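Bemville showroom walk-through, room sets and ceiling
Checklist with my comments, June 2018

I did this one on my own before opening, with a flashlight, a stepladder and the usual form on a clipboard. Same order as always: floor first, then furniture, then walls, then whatever is over our heads. Anything marked OPEN is still waiting for somebody, and yes, I'll be chasing it!

1. Aisles and exits
OK. The main aisle measured 93 inches at the narrowest point, by the Lundmont sofas. Both exit doors open all the way and the bars push easily. Please keep the delivery carts out of the back passage (I moved one again, and it had a floor lamp on it, which made for a slow trip).

2. Floor and rugs
OK with a note. The rug in the reading corner had curled up on the aisle side, so I put fresh tape under it and stood on it for a while feeling silly. The threshold strip at the kitchen set is fine now. It used to catch my heel every single time.

3. Tall furniture
OPEN. I pulled gently on every bookcase and wardrobe at about shoulder height. All of them are strapped except the narrow Echeverri bookcase, 85 inches tall, that came in with the last delivery. I've taken everything off the upper shelves and put a "do not climb" card on it until the strap goes in. Kids love that one, I don't know why.

4. Cords and lamps
OK. Bedside lamps all have their cords clipped down. I swapped out one power strip in the study set that felt loose when I plugged the desk lamp in. The old one went straight in the trash so it can't sneak back.

5. Bedding and soft goods
OK. The fire labels are on the curtains and on both headboards. I do wish we'd keep the spare throws in the closet and off the radiators, and I've said so on this form before. The closet has plenty of room since we cleared it out.

6. Wall panels and corners
OK, and I was happy with this. I leaned on each panel with an open hand and got no wobble anywhere. The leaf-and-berry wallpaper is flat and I didn't find any lifting edges I could get a fingernail under. The metal profile down the corner seam is tight, with no sharp end where a sleeve could snag. I ran a cloth down it to be sure.

7. Things left on top of the walls
OPEN. There's a tan cardboard box sitting up on the top edge of the right-hand panel. Those panels are there to hold wallpaper, folks, and a box up there can come down on somebody's head. It needs two people and the taller ladder, so I left it alone. If it's yours, come and see me and we'll get it down together. The same goes for tape rolls, paint trays and anything else that gets parked up high "for a minute."

8. Ceiling
OK from the floor. I looked over the spotlights, the air conditioners, and the rods and cables for anything sagging or hanging loose, and I didn't spot a thing. Lenen has the service contract for the air conditioning, and their next filter visit goes on the work order, number 184. I'd like the spots dusted on the same visit if the lift is here anyway.

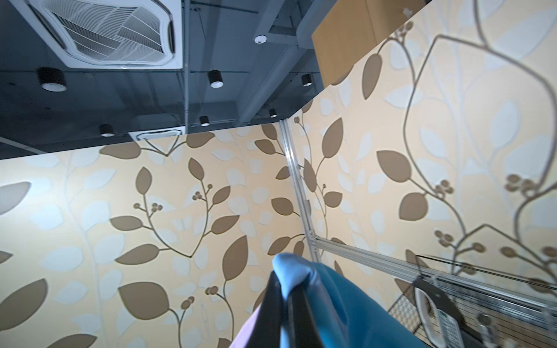
9. Ladders and first aid
OK. The stepladder feet are good and the spreaders lock. The first aid box is short on the larger bandages, so I've added them to the supply order. The extinguisher by the register has its pin and its tag, and the needle is in the green.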